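Wurnwood Updates Wash Guidance for Club and School Sportswear

Sun 5 January

LILTLOW. Wurnwood, a supplier of knitted polyester team clothing, has issued a revised care guide for its Texier range of jerseys, warm-up tops and track pants. The guide replaces the version printed on swing tags up to the end of December and applies to all Texier garments now in use, including those bought in earlier seasons.

The main change concerns temperature. The earlier text allowed a warm wash at 40 degrees Celsius for plain colors only. The revised text sets one limit of 30 degrees for every garment in the range, with or without printed numbers. Spin speed should be kept at the medium setting or lower. 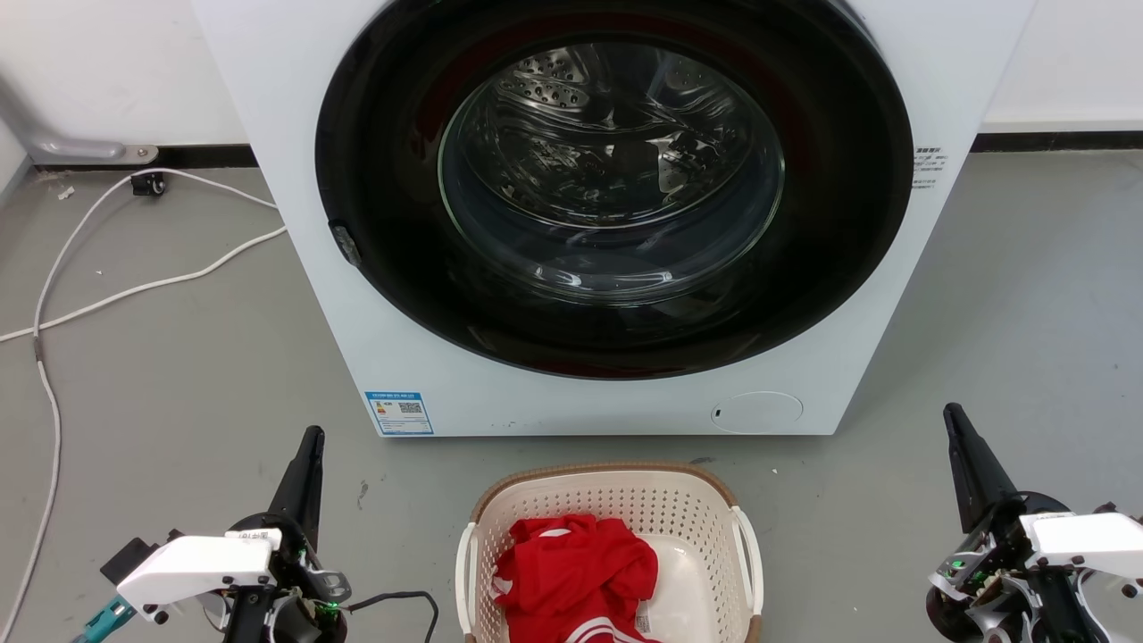
Wurnwood based the revision on a wear trial carried out with its test partner, Pulik. The trial covered 200 garments over 26 weeks of normal use. Each garment was washed once a week and checked for color transfer, seam strength and cracking of heat-applied lettering. Of the 200 garments, 43 showed some cracking of the lettering by the final check. All 43 had been washed at the higher temperature or dried on a high heat setting. No seam failures were recorded.

Color transfer was found mainly where dark or strongly dyed garments had been left damp in a bag overnight. The guide therefore asks users to take clothing out of kit bags on the day of play and to wash it within 8 hours where possible. Garments should be turned inside out and closed at the zipper. Fabric softener is not recommended, as it leaves a coating on the yarn and slows the movement of moisture through the knit.
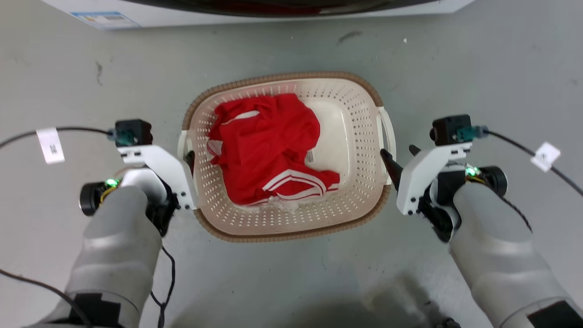 Can Texier garments be tumble dried?
Line drying is preferred, but a low heat setting may be used for garments without printed names or numbers.

The revised guide also covers storage between seasons. Garments should be fully dry, folded with lettering facing outward and kept out of direct sunlight. Wire hangers should not be used for the heavier warm-up tops.

Printed copies will be packed with all orders shipped from the Liltlow warehouse. Existing customers may request copies through their usual Wurnwood sales contact at no charge. Product codes, sizes and prices in the Texier range are unchanged.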